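### 3.2 Recruitment and recall of burglary reports

Households were drawn from two districts, Homadia and Clistirside, where the broadcaster Ladden airs a nightly crime segment. Of 670 households contacted, 311 returned a complete questionnaire. Respondents listed every break-in they could remember from local television in the previous month, then rated how likely they thought one was on their own street, on a scale from 0 to 100.

Recall was scored against the segment log for May. A report was counted as matched if the respondent gave two correct details, such as the street and the item taken. Coding followed the scheme of Garrido's earlier pilot in Pant - the only change was that reports of stolen bicycles were kept apart from other thefts. Reports with one correct detail were treated as unmatched.
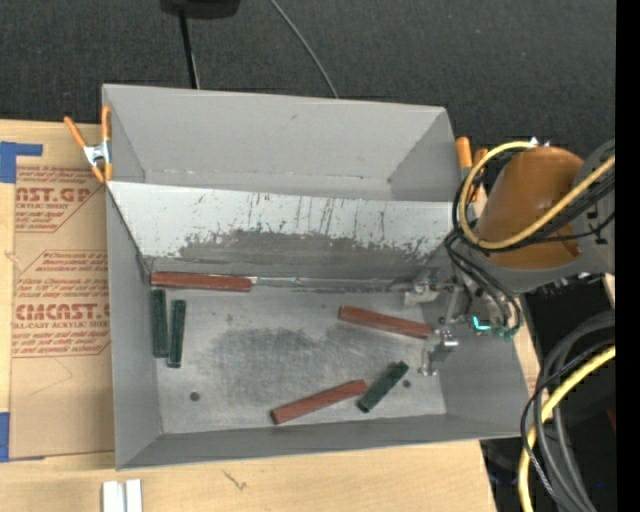 **Figure 2.** Two-section sheet-metal bin on a wooden tabletop, with a robot arm reaching in from the right.

Ratings were compared between respondents with at least one matched report and those with none. Renters and owners were analyzed separately, as were the 40 respondents who had been burgled themselves - their ratings are given in Section 4.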